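Randex grip fault

The Randex grip fault was a control failure in the two-fingered grippers used at the Fleltadari test workshop in Messina. It caused the fingers to keep closing after they had already taken hold of an object. Thin-walled items such as cups were crushed or pushed out of the grip. In one case a finger pad broke loose and landed beyond the safety line. There were no injuries.

Background

Randex is a control program for small tabletop arms. It was written at Fleltadari by a group led by Gaetano Sorrentino and was meant for sorting and stacking light household objects. The program judges grip by the current drawn by the finger motor. When the current rises past a set limit, the fingers are taken to be closed on something and the motor is held at that point.

Earlier versions used a spring switch in each finger as well. The switches wore out quickly and were dropped from the design, which left the motor current as the only sign of contact.

The fault

The fault was first recorded on Mon 11 May during a run of stacking trials. An arm picked up a cup by the rim, paused, and then closed a second time at full force. The cup split along its side. The operator pressed the stop button, but the fingers had already reached the end of their travel.

Two further cases followed. In the last of them the fingers met with nothing between them, and the strain pulled a pad from its mounting. All work with Randex was then halted.

Cause

Benedetta Amato examined the logs and traced the fault to the way the program dealt with lost readings. If the link to the motor dropped out for longer than 90 milliseconds, the current was entered as zero. The program read this as an empty hand and gave the order to close again. A worn cable at the wrist joint made such gaps more common when the arm was turned to one side – the position used for picking up cups lying down.

A second weakness made matters worse. The force limit was applied only to the first closing movement of each task, so a repeated order was carried out without it.

Changes made

The program now treats a lost reading as a fault and holds the fingers still until the link returns. The force limit applies to every movement. The wrist cable was replaced with a more flexible type, and its condition is checked at the start of each working day.

Grip trials began again in September at reduced speed. They use light cups and other small objects, and many of the picks are made on the thin wall of a cup, where excess force shows up soonest.
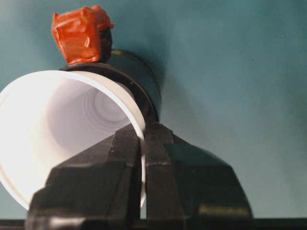

A two-fingered gripper holding a white plastic cup by its wall, with the cup tipped on its side.

Later use

The corrected program was passed to the Grulura project, which uses the same fingers on a longer arm. Grulura added a separate force sensor behind each finger, so that contact can be confirmed without the motor reading. Fleltadari has not fitted these sensors to its own arms – the older wrist has no room for the extra wiring.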